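Tromgate canvassing app, version 2: review

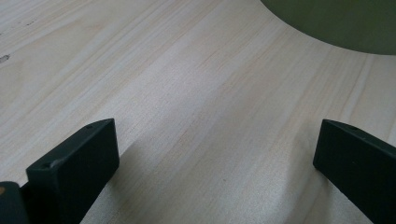
2 min read

Tromgate replaces paper walk sheets for local election campaigns. I ran it through a council race in February, covering 46 streets and two wards.

Importing the voter list went cleanly. Sync did not: past 200 contacts, updates from a second phone arrived late, and 23 households were visited twice. The turnout filter works well. Export is CSV only.

Usable for a small campaign. Larger ones should wait for a sync fix.

Patricio Gaete, August 2019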